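Subject: Re: [slowreaders] October book, and the length of it

On Friday Joon-young Han wrote:
> I'm on page 106 and the lighthouse keeper's sister still
> hasn't opened the letter. Does she open it? Don't tell me.
> Also, is anyone else reading the Petkov translation? Mine
> has no chapter breaks.

Joon-young, I won't tell you, but I'd pack a lunch.

I have the Petkov too. It runs to more than 700 pages and I've been carrying it to work in a tote bag, so one shoulder is now lower than the other. Ankica has the older version and says it's funnier.
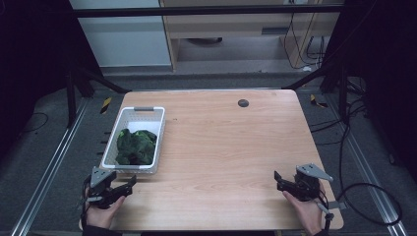 She read me the ferry argument over the phone and I laughed twice, where in mine I'd taken it for a funeral. I'd like us to compare that passage when we meet. Bring whichever copy you have.

My own complaint is the uncle. He gets 40 pages on the salt trade and then dies in a subordinate clause — I had to go back and check. Valbona thinks this is the best thing in the book. Valbona also liked the whale chapters.

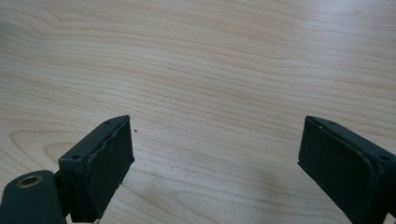 Wood grain, close up.

Spyros asked whether we could skip Part 2. I did skip it, got lost, and went back, so my advice is to skip it only if you enjoy not knowing who Enau is.
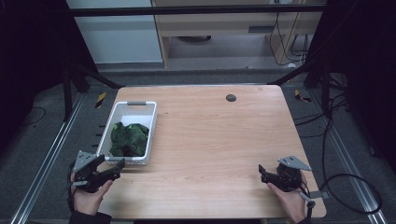 FOR NEXT TIME

Snežana has proposed two novels, both short, bless her. Send me your vote before we meet. If you vote for something longer, please include a reason and an offer to carry my copy.

Still on the ferry,
A.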